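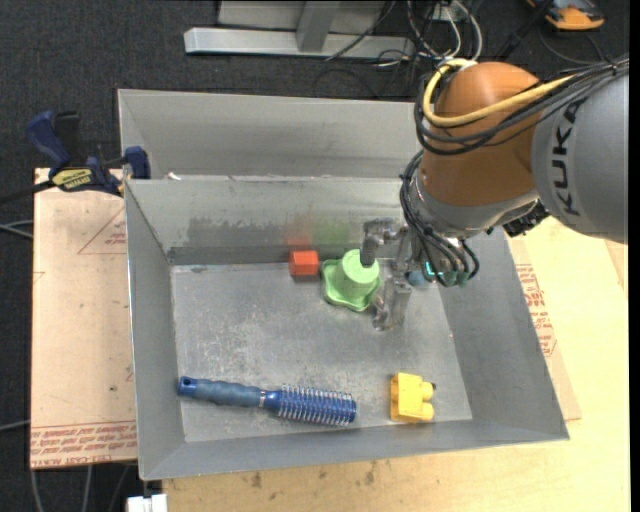 Re: [plondbridge-cell] Bin picking on mixed returns, what changes for the packers

Dec 26, 2023

Zoltán Pálfi wrote:
> With the KUKA taking single items out of the grey bins, do we
> still need two people at the returns table? And who clears
> a missed pick?

Two until the end of January, then one per shift. The second position moves to inspection, same grade and hours.

The operator at the table clears missed picks. After 3 misses on the same item the cell stops and waits. Last run was 481 items and 39 calls to the operator, most of them for small blocks close to the bin wall. Brushes with round handles were second.

Two changes to the work instruction:

1. Check the bar clamp where the two bins meet at shift start. If a bin shifts, the Kolteo pick positions are off.
2. No reaching into a bin until the stop is confirmed on the panel.

Rates stay off the personal sheets. Comments on the draft to this list, please.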